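Hi all - quick report from the Weditz open day, for Rebecca and anyone else who missed it. I loved the bedroom demo!
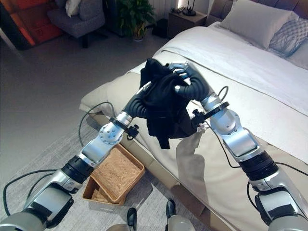
*Page last changed: Thursday, June 5, 2025*

Rebecca Colombo wrote:

> Did you get to see it do laundry? Could you stand close?

Yes and yes! Two hands on one black garment, right over the foot of the bed. Pongsak had a ton of questions about the fingers - so did I.
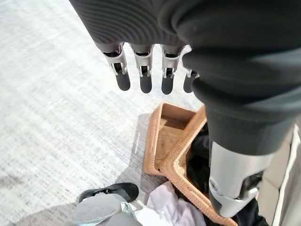 *Fingers over the basket, dark clothes inside.*

Anyone up for going again?

Kamonchanok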